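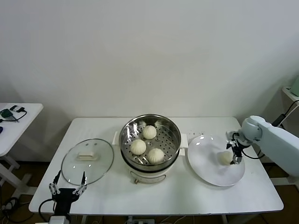 Steamed buns: bottoms stick, tops drip, and where do you put the lid?

Print this page | E-mail this page to a friend

Posted in: Kitchen > Small electricals > Steaming and boiling

wunport_lodger

In July I was given an electric steamer pot as a leaving present by people who had evidently met me only in passing. Cream coloured, a handle either side, one knob on the front, steel basket that drops into the top, glass lid. I had asked for nothing and would have settled for a card. Since then I have made steamed buns most weekends and have become, in a small way, unbearable about it.

The buns themselves are fine. I pleat them badly and then the pleats mostly vanish as they puff up, so my workmanship is hidden from view, as it should be. The trouble starts when I take them out.

First, the bottoms. The basket has holes all over the base and the dough seems to regard these as an invitation. I go to lift a bun and the top comes with me while the underneath stays at home. The bun then goes on the plate with a bald patch, next to its more fortunate colleagues, and everyone chooses round it.

Second, the drips. When I lift the lid a fair amount of water comes off it, straight on to whichever bun was my favourite. This leaves a yellowish, slightly see-through dimple that eats like wet blotting paper.

Third, and I realise this is the sort of thing that gets a person talked about, I've no idea what to do with the lid once it's off. I put it flat on the table to the left, because the plate is on the right, and by the time I come back to it there's a puddle. My table is white and shows everything. If I turn the lid upside down it sits on its knob and wobbles about.

I do three or four at a time. Four is a squeeze. Filling is pork and cabbage, or red bean when I can be bothered to buy red bean. The dough is 400 g of plain flour, a sachet of dried yeast, a spoon of sugar and enough lukewarm milk to bring it together. The instruction leaflet has a drawing of a sweetcorn cob and a warning about children, and on the subject of buns it is silent.

What am I doing wrong, please? I don't want to buy a bamboo one. I've nowhere to put it, and I'd feel I was being unfaithful.

3 replies. Oldest first.

shetty_road_baker

You've got three faults there and two of them are the same fault, so cheer up.

The sticking is because you're putting raw dough on bare metal. Stop doing that. Cut squares of baking parchment a bit bigger than the base of each bun and sit the bun on its square when you shape it, before the second rise. Then it never touches anything else. You pick up the paper, the paper goes in the basket, and at the other end you lift the whole lot out and peel. Keep the squares small. If you line the entire basket with one big sheet you'll have blocked the holes, which are the part of the machine that does the work, and you'll be sitting there wondering why your buns are raw underneath.

If you have no parchment, a cabbage leaf does it. You're already buying cabbage. Carrot rounds as well, cut thin, one under each bun. I've seen people recommend oiling the basket. I oiled the basket for a year. It works until it doesn't, and the oil goes brown and bonds with the steel and then you have a second hobby.

If you've forgotten all of this and the buns are in there on bare metal, let them sit for a few minutes with the heat off. They let go more easily than when they're straight from the boil. Wet a thin spatula and slide it underneath from the side. Don't pull from the top. The top is the only good part and it's only lightly attached to the rest.

For the drips, wrap the lid in a clean tea towel. Lay the towel out, lid on it, gather the corners up over the knob and tie them. The cloth takes the water and nothing lands on your favourite. Two cautions. Tie the corners properly on top so they can't hang down near the base of an electric pot. And if your lid has a vent hole by the handle, which a lot of the glass ones do, use one thin layer so the steam can still get through. A folded bath towel isn't what I mean. A neighbour of mine read "towel" and made her own arrangements.

When you do take it off, don't lift it straight up like a waiter. Tip it away from you so the water runs down to the rim on the far side, hold it there while you say something rude under your breath, and then move it sideways. Your wrist will thank you too, as steam is at 100 degrees and has no manners.

As for four being a squeeze: do three. Set them in a triangle with a gap between each and leave the fourth on the plate to wait its turn under a damp cloth. Buns swell. If they touch, they join, and you get a torn side to go with your bald bottom. I weigh mine at 60 g of dough each and in a domestic basket three of those look a bit lonely going in and perfectly sociable coming out.

Just don't park raw ones and cooked ones on the same plate. With pork in them I shouldn't have to say why.

Was this reply useful? 7 people said yes.

clamgate_tins

just use a frying pan with some water in and a bowl upside down over the top. never had a steamer never needed one. my mum did them in cake cases as well, the paper ones, no sticking

also you dont need to do anything with the lid. put it in the sink

munulska_annexe

The sink is a good answer if your sink is next to your steamer. Mine is across the room, so I have left a line of drips over the floor that could be followed by an inexperienced detective.

I'll leave the parchment to the person above, who has it right, and add a few things on the wrinkling, which you haven't mentioned yet but will.

When the buns are done, turn the knob to off and leave the lid where it is. Count out a couple of minutes. Then open it a crack and wait again. Then take it off. If you whip the lid away at full steam the cold air gets at them all at once and a perfectly nice round bun can fold in on itself like somebody receiving bad news. There's no reviving it. It will taste all right, but you'll have to serve it in low light.

Start them over cold water if your pot heats gently, over simmering water if it goes off like a kettle. Mine is a gentle one, so I let the second rise happen in the basket with the lid on and the power off, then switch on. Saves moving them. A bun that has risen nicely doesn't like being picked up, and I sympathise.

Go easy on the knob. Everyone turns it to the top on the grounds that more must be better. A rolling boil throws water up through the holes and on to the undersides, and a good part of your sticking may be nothing more than that. Check your water level as well. It should be well below the basket. If the basket is paddling, you're poaching.

Now the lid. I thought about this for longer than I'd like to admit. What I do is fold a tea towel into a flat pad and put it on the table before I start, on whichever side the plate isn't. Lid goes down on it rim first, knob up, the same as you're doing now, except the cloth drinks the puddle. The knob stays where you can grab it and the glass doesn't slide. You've got the layout right already: lid left, pot in the middle, plate on the right. You only need the cloth.

Don't lay a hot glass lid on a cold wet worktop, by the way. Dry cloth. I have heard a lid go and it's a noise that empties a kitchen.

For the plate, if you can spare a wire rack, use that for the first minute. Buns straight on to a glossy plate will sweat underneath and glue themselves down, and you'll be back here in a month with the same question about crockery. If it has to be the plate, leave the paper on them until they're eaten. It looks less grand but nobody coming for pork buns is inspecting the presentation.

Your dough sounds all right. If the skins come out a bit yellow or blistery, try less yeast and a slower rise before you start blaming the pot.

wunport_lodger

Update, for those who have been lying awake. Parchment squares: complete success. I cut far too many and now have an envelope of them. Tea towel on the lid: worked, though the steamer looked as if it had toothache. Waited with the heat off as instructed and all of them came out round.

I have put a folded cloth down for the lid and the table is dry. I hadn't realised how much of my weekend had been going on that puddle.

Did not try the frying pan. No offence to Clamgate.

One further thing. The red bean ones and the pork ones look identical once they're steamed, and I served a guest the wrong one with some confidence. Is there an accepted way of marking them?

munulska_annexe

Dot of food colouring on top with the end of a chopstick, after steaming. Or pleat the pork and put the red bean ones seam side down so they're smooth. The second needs your pleats to survive the cooking, so I'd get the food colouring.

Print this page | E-mail this page to a friend

Last updated: 8/26/24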